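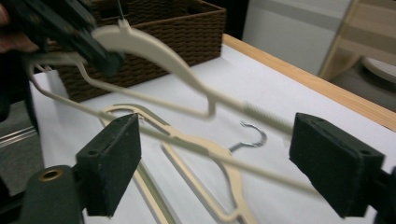

Hallo zusammen,

zur Frage nach den Kleiderbügeln für den Tauschraum in der Lunudow: Ich habe am Freitag den Karton durchgesehen und würde die beigen Kunststoffbügel behalten. Sie haben einen silbrigen Metallhaken und unten einen geraden Steg, und auf dem Steg sitzt ein geriffeltes Stück, damit Hosen nicht so leicht wegrutschen. Flach aufeinandergelegt brauchen sie wenig Platz. Zum Stapeln bitte alle Haken in dieselbe Richtung legen, sonst verhaken sie sich und man zieht immer drei auf einmal heraus.

Njål Nyberg schrieb:

> Moin,
> wir haben jetzt zwei Sorten Bügel durcheinander, die
> aus der Auflösung bei Blomqvist und die Drahtbügel aus
> der Reinigung. Auf der Stange sieht das furchtbar aus und
> die Jacken hängen alle verschieden hoch. Bei Toketti gibt
> es 100 Stück neu im Karton. Soll ich die bestellen oder
> kommen wir mit dem Bestand hin? Und wohin mit dem Draht?
> Bis zum Kleidertausch im Juni müsste das geklärt sein.
> Njål

Bestellen würde ich vorerst nichts. Von Blomqvist sind es 400, davon sind nach dem Durchsehen 6 aussortiert: vier mit Riss an der Schulter, zwei mit lockerem Haken. Auf die Stangen passen zusammen ohnehin nicht mehr als 100, wenn man die Sachen noch schieben können soll. Der Rest geht in die Kartons unter dem Fenster.

Beim Prüfen bin ich so vorgegangen: Bügel hochkant nehmen, am Haken drehen, einmal leicht auf den Steg drücken. Wenn es knackt, kommt er weg.

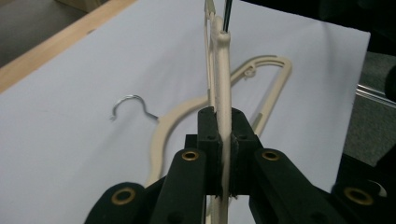
Der Staub geht mit lauwarmem Wasser und etwas Spülmittel ab. In den Rillen am Steg hilft eine alte Zahnbürste. Danach liegend auf einem Handtuch trocknen lassen und die Haken extra abreiben, sonst gibt es irgendwann Flecken im Kragen. Ich habe zwei Kartons fertig, die anderen sind noch so, wie sie gekommen sind.

Die Drahtbügel nimmt die Reinigung zurück, ich habe dort gefragt. Sie möchten sie gebündelt haben, mit Schnur und ohne Klebeband. Wer ohnehin in die Richtung fährt, kann sie mitnehmen, sie stehen links neben der Tür.

Offen sind noch die Kinderbügel. Die großen sind für alles unter Größe 128 zu breit und leiern die Ausschnitte aus. In der Ballside-Kiste müssten noch kleine sein, an die bin ich aber nicht herangekommen - davor steht der Bügeltisch. Njål, kannst du da nachsehen, wenn du den Schlüssel hast? Falls es zu wenige sind, legen wir die Kindersachen eben gefaltet auf die Tische.

Zum Waschen der restlichen Kartons bin ich nächste Woche ab 17 Uhr wieder da. Handtücher bitte mitbringen, von denen haben wir zu wenig.

Viele Grüße
Maren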